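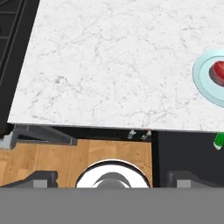

The practice kitchen, simulated, with the gripper open and a plate on the marble.

About Clustine

Clustine is a very small company and a slightly larger shed. We build a kitchen arm called Aron, teach it to pick things up in a simulated kitchen, then bring whatever it has learned across to the real one and watch it forget. The shed is at 89 Shehu Street, Brernville, behind the tyre place. If you reach the creek you have gone too far, and if you reach the creek in a low car you will be there a while.

How it started

Teguh Chong registered the business on 08/03/2018, mainly so he could open a trade account for bearings. Before that it was a hobby on his kitchen bench at home. The first arm was made from windscreen wiper motors and aluminium offcuts and could lift a teaspoon, provided the teaspoon was already pointing the right way. It also knocked a full sugar bowl behind the fridge, where a certain amount of the sugar remains. By August the household had asked for its bench back.

The shed belonged to a cabinetmaker who wanted to retire in stages. We took over one wall, then the end with the power points, then the lease. He still has a key and a bandsaw here, and strong opinions on our joinery. Several of the people who now work on Aron first came in to use the drill press and made the mistake of asking what the arm was for.

What we do all day

Aron's job is plain bench work: pick up the thing, put it on the plate, take the plate somewhere sensible. People who haven't tried to build this assume the clever part is the thinking. A great deal of it is cable. A cable that runs up an arm wants to be slightly shorter than the arm at all times, and most of our first winter went on that one disagreement.

The gripper has two fingers that open and close, with a pale pad on each. We have tried more elaborate hands. We had one with a thumb, which spent most of its life in a drawer after it got hold of a tea towel and wouldn't give it back. Two fingers are easy to mend, and when they go wrong they go wrong in a way you can see from across the room.

New behaviour goes through the simulator first. Our practice kitchen has a marble benchtop and a timber floor, both well beyond what we could afford in the physical world. Nothing in there needs sweeping up. You can put the arm through the same reach all night, go home, and come back to a log file. A finger driven straight through the benchtop costs nothing, whereas the same mistake in the shed costs a finger, a servo and usually a morning of people being very polite to whoever wrote the code.

The trouble is that simulated food is so well behaved. It has the friction you gave it. Real tomatoes come in from the garden with dirt on them, or they've been in the fridge and sweat as soon as they're out, or they're a week past it and the gripper goes in the side. Aron has to cope with all of those before we'd let it near anyone's lunch. We make a lot of sauce.

The real kitchen

At the far end of the shed there is a bench, a sink and a stove that came out of a rental in town. The bench is chipboard with a laminate top and is out of level by more than any of us will admit to the cabinetmaker. We have left it like that on purpose (so we say now). Most benches people own are a bit off, and an arm that only works on a flat one would have to be sold with a builder.

The things Aron handles in there come from the op shop. Current stock is heavy on brown mugs. If you are clearing out a cupboard we will take plates and bowls, chipped is fine, but please no more fondue sets.

Who we are

Teguh does the electronics and signs the cheques, and would like it known that the second of these has been the harder skill to learn. He came from lift maintenance, so he has firm views about emergency stops. There is one within reach wherever you stand in the shed, including, for reasons that seemed good at the time, beside the toilet door.

There are five of us on the regular roster. Two write software, one does the machining, and one turned up to fix the roller door and now looks after everything that moves. All of us have other work as well. Aron doesn't pay for itself yet, though it has been told.

Workshop nights

The shed is open to members in the evenings. You don't need to be building a robot. At the moment we have a bloke restoring an outboard, a mother and daughter making an automatic gate for chooks, and someone whose project has been under a sheet since we met her and who prefers not to discuss it. The chook gate is ahead of Aron on reliability and we hear about it.

Membership is $269 a year, which covers power, consumables within reason, and the use of any tool you have been shown how to use. It doesn't cover the bandsaw. Ask the owner of the bandsaw. More than 100 people have been through the induction, and the induction has got longer each time one of them surprised us.

A few house rules. Tie your hair back near the lathe. Stay outside the yellow line when Aron's lamp is lit, even if it looks like it's doing nothing, because it may only be waiting on a file. Label your food. Anything round and red left in the fridge without a name on it will be considered test equipment.

What we don't do

We don't sell kits, and we won't fit an arm in your house. We get letters asking if Aron can do the dishes, and the answer is that it can move one plate at a time with long pauses in between, like a teenager. We also don't do demonstrations for parties, having done one.

We do take small paid jobs: grippers for awkward objects, jigs, test rigs, and the occasional repair of a machine whose maker has stopped answering the phone. Tell us what you want held, how heavy it is, and what happens if it gets dropped. A sketch on the back of an envelope is welcome and will probably be better than our drawings.

Finding us

Come down the side of the tyre place and use the green door. The front one opens, but there's a workbench behind it. Ring the bell twice. The first ring wakes up the dog next door, and we tend to put that down to the dog.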